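Trinard review meeting, minutes
07/12/2023
Taken by Kátia Peixoto

Apologies from the Lurkwood site. The August minutes were agreed without changes.

1. Gunard folding kit, trial offer

Marinho has sent a revised offer for the Gunard kit: two arms, the wrist cameras, the software and a year of support. Valquíria Coutinho went through the covering letter. It says the kit will handle "everyday garments from any starting position". She asked what counts as everyday and what counts as finished, as neither word is explained anywhere in the papers. The meeting could not find an answer in the appendix either.

The supplier's own log gives 218 attempts. Of the first 100, 27 are marked as needing a person to step in. The rest of the log has no such column. Valquíria said she would not pass a log like that from a new starter and did not see why a firm should be let off. Agreed to ask for the missing column before anything else is discussed.

Sweatshirts and hoodies were talked over at some length. They make up a good part of what comes through Lurkwood, mostly dark, mostly thrown down any old how.

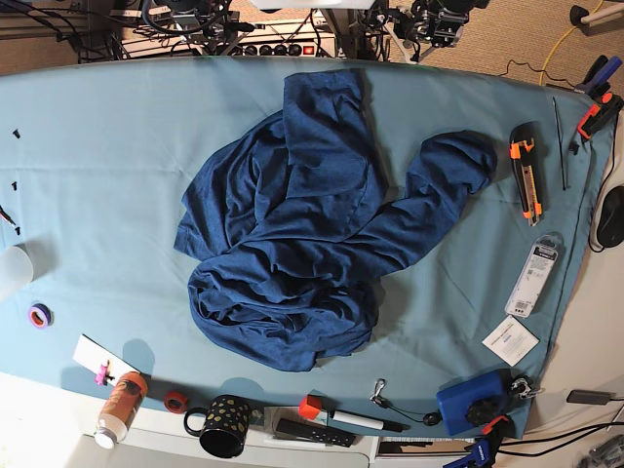
The price has come down since August, but the support charge has gone up, and over two years there is very little in it. Kátia Peixoto noted that spare gripper pads are now listed as an extra. The letter does not say how long a set lasts. Marinho's answer on the phone was "it depends on use", which was not felt to be much help.

Floor space was raised again. The drawing supplied shows the table and the arms and leaves out the cabling, the power and anywhere for the operator to stand. Lurkwood would lose one hand-folding bench at least. Nothing in the savings sheet allows for this.

On speed, the sheet compares the kit running all day with a person working a normal shift with breaks. It was pointed out that the kit also needs somebody nearby all day, so the saving as shown is not a saving. The wrist cameras are sold as the main improvement over the last version, letting the arm see the cloth close up as it takes hold. No before-and-after results were included.

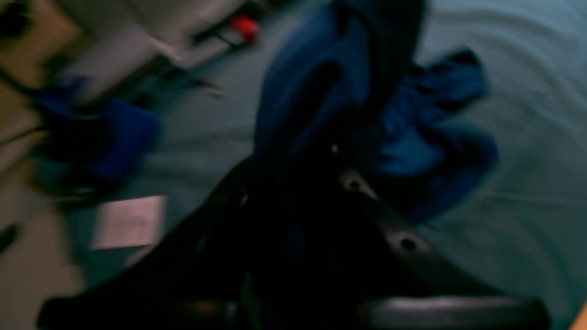

Valquíria asked whether a better view of the cloth would make any difference if the arm still picked up two layers when it wanted one, and said she would sooner see 7 plain T-shirts done properly, one after another, than any more talk about cameras. She wanted it noted that she is not against the kit, only against paying for it on this evidence.

Decision: no order at present. A trial may go ahead at Marinho's cost, using our garments and our count of what went wrong.

Actions
KP to write to Marinho for the full log, the life of the pads and a proper floor drawing.
VC to pick the trial garments and draft a one-page sheet for marking results.

2. Any other business

The label printer at Lurkwood is still jamming. Carried over.

Next meeting to be fixed once Marinho has replied.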